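Knit Work Gloves: Your Questions, Answered
Hanena Glove and Mitten Supply, customer help pages
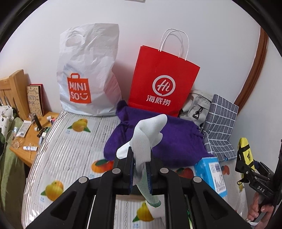

White knit with a ribbed wrist and a green cuff edge.

We get a lot of lovely mail about gloves (more than you might expect!), and Gwendolyn Greenberg, who answers most of it, finally asked us to put the usual questions in one place. If yours is missing, do write to her anyway. She likes hearing from people.

What does the colored edge on the cuff mean?
On our own gloves it's the size. Green is medium, brown is large, and yellow is small. Other makers use their own colors, so please don't go by the edge alone if you're mixing ours in with a pile you already have at home.

Is there a left and a right?
No, the plain knit ones fit either hand, and that's a blessing when you're matching them up after the laundry. Swap them over now and then and they'll wear more evenly, especially at the thumb and the first finger.

How should I wash them?
Cool water, a little ordinary detergent, and a mesh bag if you have one. Please skip the bleach, even on white ones, as it's hard on the stretchy yarn in the wrist. Turn them inside out first if you've been gardening. I know it's fiddly, and I usually end up poking the fingertips back out with the handle of a wooden spoon.

Can they go in the dryer?
We'd rather you didn't! Lay them flat on a towel, tug each finger gently back into shape, and leave them overnight. The ribbing keeps its spring much longer that way.

Mine always end up in a twisted bundle. How do you store them?
Lay one on top of the other, fingers together, then fold them once toward the cuff. Rolling one cuff over the other like socks does keep a pair together, but over a season it stretches the wrist, so save that for travel.

Do you sell to schools and clubs?
We do, and gladly. A bulk carton holds 672 pairs, all one size, and we can split a carton between 2 sizes if you ask before ordering. Ákos Kun looks after those orders and will happily talk you through it.

Can I return a pair I've tried on?
Yes, so long as they haven't been washed or worked in. Tuck the packing slip in with them and mark the size you'd like instead.

Page last updated 8 June 2026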